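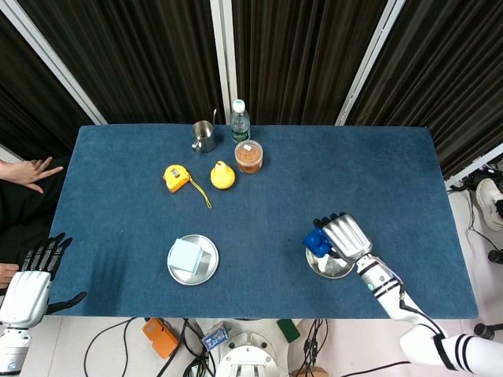
Keeping small parts and odds and ends off a felt table cover
posted in Home & Hobby, Tables and Work Surfaces

I need some advice on table covers. I have a long folding table in the back room that gets used for sorting, crafts, and whatever else needs a flat surface. I put a dark blue felt-like cloth over it because the top was scratched and the noise of metal on it was driving me up the wall. I set two round metal plates on the cloth for holding whatever I'm sorting, and they stay put and don't clatter, so that part I like. What I don't like is that the cloth shows every bit of lint, and anything grainy that gets spilled works its way down into it. I keep a lot of small stuff on this table, a tape measure, a water bottle, a tub of granules for filling bags, kids' bath toys waiting to be sorted.

Two things I want to know. Is there a way to clean this kind of cloth without taking everything off and washing it each time? And is there a cover that is as quiet as felt but wipes clean? I looked at the vinyl one from Stoline but it says it has a flannel back, and I can't tell if that makes any difference to the noise on top.

The cloth is not fastened down. It is just laid over.

Thanks.

posted by backroom_table

10 replies hidden, showing most helpful

lintroller9
Don't wash it unless you know what it's made of. I put a wool felt one through warm and it came out too short for the table by a hand's width on each end. If it's acrylic or polyester you can usually wash it cold and hang it, but check the label, or the end of the bolt if you bought it by the yard.

For in between, vacuum it with the upholstery head on low suction. Hold the cloth flat with your other hand or it goes right up the hose. A rubber squeegee, the kind for windows, pulled across dry in one direction brings up hair and lint better than a sticky roller does. Go the short way across the table so you aren't leaning.

Grains are harder. Don't rub them. Pick up the things near the spill, lift the cloth by the corners, carry it outside and shake it. For a small spill you can tap the cloth from underneath and vacuum what jumps up.

Better to keep the grains off it in the first place. Set the tub in a shallow baking tray and do all the scooping over the tray. I use a 9 inch cake pan for this.

Navarro
get a darker cloth. or a lighter one depending what the lint is

stitch_and_sort
I have had both kinds. The flannel on the back of vinyl does help with noise some, but only with the thump of something heavy being set down. Metal on vinyl still makes a sharp sound, and plates slide on it more than on felt. If you do a lot of pushing things around you will notice.

What I ended up with is felt over the whole table and a thin silicone baking mat on top in the place where I do the messy work. The mat lifts off and goes in the sink. It grips the cloth well enough that it doesn't wander. I got mine at Lasstead, in the kitchen aisle, but any would do.

On fastening it down, I would do that too. I used the spring clips sold for picnic tables, 2 on each long side. Measure the thickness of your tabletop before you buy them, mine only open so far and wouldn't go over the metal rim on the folding table, so I had to put them between the leg brackets. With the cloth pulled tight the vacuuming is a lot easier and you can do it one-handed.

backroom_table
Thank you both. The label on mine says polyester, so I'll try cold. Ordering clips tonight. I hadn't thought of the squeegee and there's one in the garage.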